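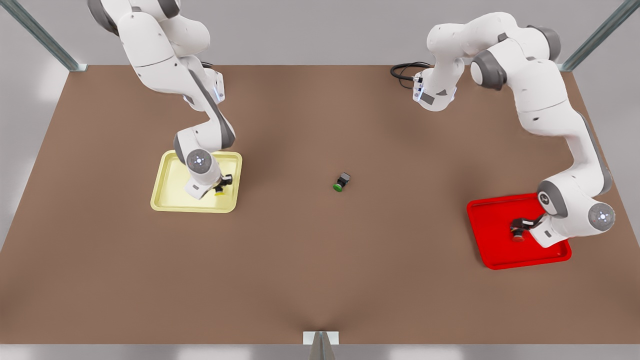 Hard water and the small laundry

The borehole at Flallthorpe delivers water at a hardness of 37 degrees on the local plant's own scale, a figure that has barely moved in the years it has been logged. For drinking, this is of no concern. For a commercial laundry it sets the cost of almost everything: detergent, fuel, the life of the heating elements and the feel of a towel after its fiftieth wash.

Hardness is mostly calcium, with a smaller share of magnesium. Both are picked up as rain passes through chalk or limestone. When the water is heated, calcium bicarbonate breaks down and calcium carbonate comes out as a solid. It settles first on the hottest surface in the machine, usually the element, where it acts as an insulator. The element then has to run hotter to pass the same heat into the water, and it fails sooner.

The second loss is in the detergent. Soap reacts with calcium to form a grey curd which does no cleaning and lodges in the fibre. Modern powders contain builders that tie up the calcium first, but they are consumed in doing so. A laundry on hard water doses more heavily to get the same result, and the additional product then has to be rinsed out again.

Flallthorpe washes hotel linen and restaurant whites. Until two winters ago it relied on dosing alone. Elements were changed on a fixed schedule, and sheets were withdrawn when the grey became visible against new stock. The works then fitted a twin-column ion exchange softener, supplied by Stinen, on the feed to the wash hall.

The principle is old. Water passes through a bed of resin beads loaded with sodium. The resin holds calcium more strongly than sodium, so the two change places. When the bed is spent, strong brine is passed through it, the calcium is driven off to drain and the resin is ready for use again. With two columns, one can be regenerated while the other carries the load, so the wash hall is never left on raw water.

Sizing is where most installations go wrong. The supplier will quote a capacity between regenerations, but that figure assumes a steady flow. Laundries draw water in bursts, when several machines fill together, and a column that is too narrow will let hardness slip past the bed at peak demand. Flallthorpe logged its draw for a month before ordering. The peak came at 6.40 in the morning, well above the daily mean, and the columns were chosen to suit that peak.

Results since then have been uneven. Elements removed for inspection after 1,108 wash cycles carried a thin film that wiped off by hand. Detergent use fell, though more slowly than forecast, as operators were reluctant to turn down doses they had trusted for years. Rinsing proved awkward. Soft water is slower to clear suds, and for several weeks the final rinse on heavy loads had to be lengthened until the dosing caught up.

Salt is the running cost. The store holds 852 kilograms of tablet salt, delivered on pallets and kept off the floor, and the brine tank is checked each morning. Damp salt can form a crust above the water line with a hollow beneath it. The tank then looks full while the brine is weak, and the resin is only partly restored. A broom handle pushed down through the salt will find the hollow.

Discharge also needs thought. Spent brine is heavy in chloride, and some sites have no consent to release it. Fontes, a smaller laundry on a septic system, ruled out ion exchange on these grounds and treats only its boiler feed. At Tadutum the softened supply is blended with raw water to leave a little hardness in the wash, chiefly to protect old copper pipework.

The resin itself wears out. Iron fouls it, chlorine breaks the beads down, and capacity falls by degrees. A hardness test on the outlet takes a minute and should be done at the end of a service run, when any slippage will show.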